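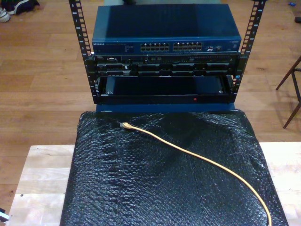
Wedard got its number in September. 623 thousand dollars for the first automated picking cell, and two weeks later the number was wrong.

The arms were quoted right. So was the floor work. What went missing was the dull stuff: switches, rack space, a server to run the thing, patch cables, spares for all of it. Jarner, the integrator, had one line in its bid for "network, by customer." One line. The customer read it as wifi.

Happens a lot. A plant buys the robot first, then goes looking for somewhere to plug it in. At Hordiienko the cell sat 12 weeks waiting on a managed switch, crew trained and standing around. Leasing payments started on day one anyway.

So, before signing. Ask who owns the rack. Ask how many ports per cell, and how many are left over after. Get the support contract priced seperately, year by year. Proleo now wants all that on paper 14 days ahead of any deposit, and walked away from one vendor who woudn't do it.

Wedard went back to its board for another 165 thousand. Got it, minus the second gripper set. That one's on next year's list, along with the battery backup.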